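Plundier Kitchen Arm Package: Questions We Keep Getting
Compiled by Parisa Taheri for the Sudutura buyers' list. Last revised in June.
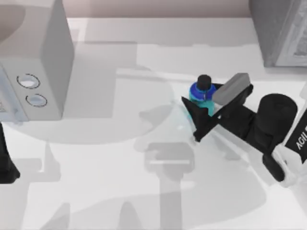
Most of what reaches us about Plundier comes from people who have watched the demo reel and want to know whether to sign up. The answers below are my own. Sudutura doesn't sell the package and gets nothing if you buy it. We had trial access for 8 weeks, and I kept notes.

What is Plundier selling, exactly?

Three things under one name, and the sales page does a poor job of keeping them apart. There is a simulator with a stock of kitchen and tabletop scenes. There is a set of ready-made skills (pick up, put down, press, open) for two-arm setups. And there is a support plan, billed monthly, which you have to take if you want the skills. No arms are included. I had two emails from people who thought they were.

Is the demo reel real footage?

No. It is rendered in the simulator from start to finish. The small print on the page says so, in gray type under the player. A rendered arm holding a rendered bottle tells you that the software can draw an arm holding a bottle. It may well tell you more than that, but you need numbers from hardware to know, and the page has none.

So is the simulator any good?

It's the best part of the package and I would pay for it on its own, which you can't do. Scenes load quickly, you can move objects around without breaking anything, and the same starting layout can be replayed as often as you like. Lighting can be varied too. Liquids are missing altogether. A full bottle in Plundier is a solid object with a weight typed into a box.

What does "up to 100 percent grasp success" mean?

It means that in some batch, under some conditions, every attempt succeeded. I asked how large the batch was and was told 10. I asked which object, and got a brochure. In our own simulated runs I used 50 attempts per object, with the starting position shuffled each time. Short, upright containers did well. Thin flat things and anything lying on its side did badly enough that I stopped trusting the headline figure for any purpose. If a rep quotes it to you, ask for the object list and the run length in writing.

How does the software decide that a grasp succeeded?

By default, the object has to be off the table when the timer ends. It doesn't check which way up the object is or whether it slipped in the fingers on the way. You can write a stricter check yourself in the scoring file, and you should, before you run anything you plan to show to your boss. Our scores dropped as soon as we did.

Will the skills carry over to our real arms?

Some of them, with work. We tried the pick-up skill on our own bench pair at the Conceição workshop. Reaching was fine. Closing the fingers was where it got ugly, mainly on smooth round containers, and we spent most of our effort on grip force. The package has one setting for that and the manual gives it a single sentence. Plundier's view is that tuning belongs to the customer. Fair enough, but then the phrase "ready on day one" should come off the page.

Does it need two arms?

The license covers two whether you use both or not. Most of the stock skills we ran used one arm while the other stayed parked out of the way. The two-handed ones, such as holding a jar and turning its lid, are marked "preview." I couldn't get the lid skill to finish in a way I'd call finished.

Can it press buttons on a microwave or open its door?

In simulation, pressing works if the button is where the scene file says it is. That is a large "if" on a real counter. Door opening I'd leave alone for now. The stock version pulls along a fixed path, and I wouldn't let it near an appliance I wanted to keep.

How does it compare with Pudel?

Pudel is plainer and has a much smaller scene library. Its documentation is better, and its support people answered my questions with answers. It also lets you export your run logs in an open format. Plundier keeps them in its own viewer, so if you stop paying you lose easy access to your own results. For me that settles it for small teams. A large lab with its own engineers may weigh things differently.

What about support?

Polite and quick to reply the first time. After that it depends on who picks up the ticket. Two of mine were closed with a link to the page I had quoted in the ticket.

Can I cancel?

Yes, at the end of a billing month, by email only. There is no button for it in the account screen. Save your scenes and scoring files first.

Would you buy it?

For teaching, or for trying out layouts before you spend money on hardware, maybe. For getting a working kitchen robot, no. I'd ask for a trial on your own objects, with your own success check, and I'd want to be in the room when they run it on hardware. Plundier told me in June that hardware results are coming. I'll update this page if they send me any.

Where do I send corrections?

To the list address, with your scene file attached if you have one. Plundier staff are welcome to write in as well. Please include the run length with any figure you'd like me to print.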